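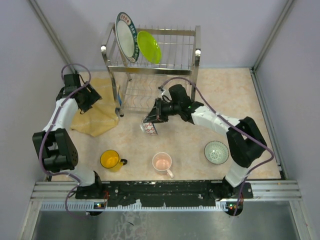 *Dish-racking station at the Teltevon open day, with the right arm holding a patterned bowl in front of the rack.*

The **Teltevon open day** is an annual public event held each January at the Teltevon robotics workshop in the harbour district of Arine. It gives visitors a look at automated handling work that is normally closed to the public, with an emphasis on household and light kitchen tasks. The best known part of the program is the dish-racking demonstration, in which a pair of robotic arms moves crockery from a counter to a drying rack.

## History

The workshop first opened its doors to neighbouring businesses and later widened the invitation to schools and the general public. Early editions had only static displays and a short talk. Live demonstrations were added after the workshop took over the ground floor of the former Plastari moulding works, where there was space for visitors to stand near the stations. Attendance at the most recent edition was 3068, a figure that includes school groups.

## Dish-racking demonstration

The station consists of two white and black arms mounted at the front of a marble-patterned countertop, with pale walls on three sides. A two-tier stainless steel rack stands at the back. Each arm ends in a black gripper, and a purple cable runs along its length.

The crockery is deliberately mismatched. It includes plates, porcelain and ceramic bowls, and mugs in several colours. Plates stand upright in the upper tier of the rack. Organisers describe bowls as the harder job, as they must be gripped by a thin wall and tilted on the way up. Mugs vary in handle shape and may face any direction at the start of a run.

Each public session lasts 42 minutes and is repeated through the day, starting at 10 a.m. A staff member resets the counter between runs and takes questions. Visitors are sometimes asked to choose the starting layout - a popular request with school groups, who tend to put everything as close together as possible.

## Other activities

The program usually has five stations. Apart from dish racking, recent editions have featured towel folding, parcel sorting, a cable-routing bench and a beginners' table where children can drive a small gripper by hand. Talks are given in the Solís Room on the upper floor, which seats 114. Captions are provided on a screen beside the stage.

## Access

Admission is free, but sessions at the dish-racking station require a timed ticket, available at the front desk on the day. The ground floor is step-free and the Solís Room is reached by lift. Parking at the site is limited, and most visitors arrive on foot from the Arine ferry terminal.

## See also

- Domestic robot
- Robotic arm
- Open house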